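About Wutow

Print this page
E-mail this page

Wutow is a sorting and repacking company based in Leststead. We receive mixed small goods from retailers, tool hire firms and workshops, separate them by type, and return them packed and labeled or pass them on for reuse. Typical loads are work gloves, small boxed items, hand tools and spare parts that have ended up in the same container.

The company started in a single room with one table and two bins. It now occupies 854 square meters on the ground floor of the former Pestik building, divided into receiving, sorting, packing and outgoing storage. Office functions are on the same floor.

What we handle

Goods arrive unsorted. A load is accepted if no single item weighs more than 500 grams and if the load contains no liquids, batteries or food. Gloves and other textiles are accepted in any condition. Boxed items are accepted open or closed, but an open box is treated as incomplete until its contents have been checked against the customer's list.

Each load is given a load number at receiving and keeps it until it leaves. Loads from different customers are not combined at any stage, including waste.

Bins and tables

Sorting is done from open sheet-metal bins placed on wooden tables. We use metal because it tolerates being emptied, scraped and refilled many times a day. The finish does not last. Partition panels lose their surface first along the slope, where items slide over them, and compartment floors become scuffed within a few months. This has no effect on use, and bins are withdrawn only for bent walls, open seams or sharp edges.

A bin has two compartments separated by a crosswise partition. The larger one takes the mixed goods. The narrow one is kept free of stock and tends to gather specks and crumbs of packing material, which are brushed out when the load number changes.

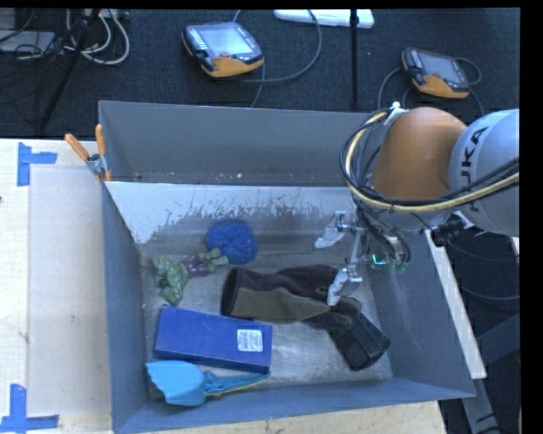
How a load is processed

The larger compartment is filled to no more than one loose layer where possible. Deep filling hides small items under textiles and slows the work. Boxes are removed first, then rigid items, then gloves and other fabric. Gloves are opened at the cuff and checked for objects inside before they are paired. Unpaired gloves are held with the load until it is complete and are then bagged separately.

Packing is done in standard cartons of up to 200 items. The carton label shows the load number, the item type, the quantity and the condition grade. There are three grades: unused, used and damaged. Damaged goods are returned or recycled as stated on the order form.

Software and records

Load records are kept in Du, our own stock program, which was written in-house and is not sold. Customers receive a count sheet with each delivery and can request earlier sheets by load number. Records are held for 66 months.

Visits and deliveries

Receiving opens at 7:30 a.m. and accepts deliveries until 3 p.m. Drivers should use the rear entrance and have the order form ready. The site closes for stocktaking in August, and customers are told the dates in advance. Visits to the sorting area are by appointment, and closed shoes are required.

Print this page
E-mail this page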